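**Project report: comparing two finger types for cable handover**
Group: Despina Konstantinidis, Lambros Manolakis, Elínborg Hauksdóttir
Supervisor: Grigoris Bakalis

## 3. Method

In our first report we compared the fingers only on stiff objects. Bakalis asked us to repeat the work with a cable, which bends when it is touched and does not stay where it is put. We kept the same two arms and the same controller settings as in the first report.

One trial is one handover. One arm holds the cable near its end, the other arm comes to meet it and closes, and then the first arm opens. A trial is a success if the cable stays in the second gripper for 8 seconds. We made 228 trials between October and December, divided equally between the long flat fingers and the angled serrated fingers as the receiving side. 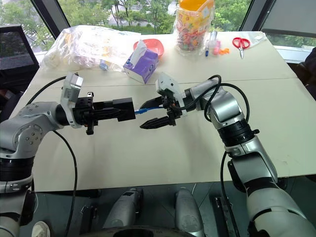
The most difficult part was the last small distance before closing. When both grippers are near each other, the wrist camera sees mostly fingers and very little cable. Lambros solved this partly by making the receiving arm stop, wait 600 milliseconds and take a new position before it closes. Without this pause the fingers often closed on air.

## 4. Results

The serrated fingers lost the cable less often, but they left small marks on the cover. The flat fingers left no marks that we could find. However, the cable turned between them when the arm moved up, and then the plug pointed in a wrong direction for the next step.

We also changed the closing force in the second half of the trials. More force helped the flat fingers a little. For the serrated fingers we saw no difference, so we went back to the lower value.

## 5. Open points

We used only one type of cable. Elínborg wants to try thin rubber pads on the flat fingers, and the pads are ordered from Gkikas. The force logs of the first 2 sessions were saved with a wrong time stamp and are not used in section 4.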